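Simulated arm pushes the microwave door with the wrist, not the fingers
Asked by Felista Mutiso in Student projects

Hello all. Our university robotics club is making a kitchen task in simulation for the October competition. The arm must close the microwave door. We trained on 200 demonstrations. In training it looks good, but in the test kitchens the wrist often hits the door before the gripper touches it. Should we collect 1000 demonstrations, or is something else wrong? The door starts fully open to the left, and the arm also comes from the left.

2 answers

Naten
More data. We had the same problem last year and more data solved it.

Marti (accepted)
I would not collect more yet. Please check first these things.

Look at the start pose in your demonstrations. If the person always began from the same place, the policy did not learn how to go around an open door. Move the base a little each time.

Check also the collision shape of the door. In our kitchen it was one big box, thicker than the door you see, so the contact came too early. Turn on the collision view and compare.

Last, replay episode by episode the failed ones, and stop each one when the gripper is just below the opening. At this moment you can see if the wrist has enough space to turn. In our seed 1802 it had not, and we had to raise the approach point.
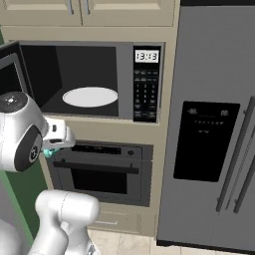 After you change the approach point, record a small new set and train again from zero. Do not mix it with the old one, we lost two weeks on this.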